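Keeping a carpeted workroom in order: cables, stands and benches

Dullholm Home Notes
Last updated 2023-05-16

Carpet is a common floor in spare rooms that end up as workrooms. It is quiet and warm underfoot, and it hides dust until there is a lot of it. It also holds on to screws, wire offcuts and bits of tape. The tips on this page are for rooms where a bench, a few stands and some loose leads all share the same carpet.

Clear the floor first

Pick up everything that can be lifted before you bring out the vacuum. Strips of backing paper and packing tape are the usual trouble. They wrap around the brush roller, and on a loop pile they can pull a thread. Run a magnet in a bag over the area where you do most of your work, then turn the bag inside out to catch the screws.

Vacuum in two directions, along the room and then across it. For dark carpet, put a lamp on the floor in the corner and switch off the ceiling light. Pale threads and offcuts show up straight away under low light.

Don't drag a bench across carpet to clean under it. Lift one end at a time and slide a piece of thick cardboard under the feet.

Cables

A white cable on charcoal carpet is easy to see, but people still trip on it if there's slack lying in a loop. Take up the slack at the wall end, where there is less foot traffic, and tie it with a hook-and-loop strap. Leave enough at the bench end to move whatever is plugged in by a hand's width.

Never run a power lead under carpet or a rug. It can overheat and you won't see the damage. If a lead must cross a walkway, use a proper floor cover with a flat underside. The Pevel covers sold in 2 m lengths can be trimmed with a fine hacksaw.

Where a lead passes over a metal edge, check the edge with a cotton rag. If the rag snags, file the edge or fit a length of split tubing over it.
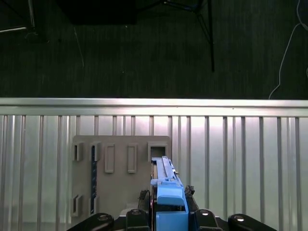
Tan board against a ribbed metal panel, with an aluminium rail behind it and dark carpet beyond.

Ribbed metal panels

Corrugated sheet makes a tough facing for a bench or divider, and it wipes down well. Always wipe along the ribs. Going across them leaves dirt in the grooves and a line of smears on the high points. A soft dish brush gets into the narrow ones.

Use warm water with a small squirt of dish soap, 400 mL at a time so that you change it often. Rinse with a damp cloth and dry with a second cloth. Light metal shows water spots, and most of the marks people put down to poor cleaning are dried tap water. Skip scouring powder and steel wool.

For old adhesive, warm the spot with a hair dryer and roll the glue off with your thumb. Whatever remains usually comes away with a bit of cooking oil. Wash the oil off afterwards or it will collect dust.

Aluminium rails

Bare aluminium goes dull if it is cleaned with anything strongly alkaline, so keep oven cleaner and washing soda away from it. A microfibre cloth and plain water will do for weekly care. Twice a year, in autumn and again in September before the warm weather, go over it with a light metal polish and buff it dry.

Check the lower lip of any rail while you are there. Dust packs in underneath and never gets seen from above. An old toothbrush reaches it.

Boards with slots and openings

A flat board with raised edges and recesses is slow to dust with a cloth. Use a dry paintbrush, 33 mm or near enough, and work from the top row down. Hold the vacuum nozzle just below the brush. If the board is card or raw fibreboard, keep water off it altogether. Test a corner on the back if you don't know what it is made of.

Avurer makes a putty for lifting grit out of small corners. Ordinary white eraser putty from an art supply shop costs less and works on most surfaces. Press and lift. Don't rub.

Stands and legs

Thin splayed legs take up more floor than they seem to. Put stands against furniture, with one leg pointing toward the wall, and keep the spread inside the line of the bench. Tighten the joint where the legs meet before you load anything on top. A stand that has crept on carpet will often lean a little, so check it with a small level.

Rubber feet can leave dark marks on light carpet. Felt discs stop that, but they slide on low pile. Clear plastic cups are better under anything heavy.

Storage for small parts

Shallow drawers beat deep tubs for anything smaller than a matchbox. The Charpentier 738 drawer insert fits most standard bench drawers and can be cut down with a utility knife. Label the front of each drawer on masking tape first. Leave it that way for a month, then make permanent labels once you know where things really end up.

Keep one empty tray on the bench for parts that have no place yet. Sort it when it is half full.

See also: Removing wax from carpet; Sharpening utility blades; Storing extension leads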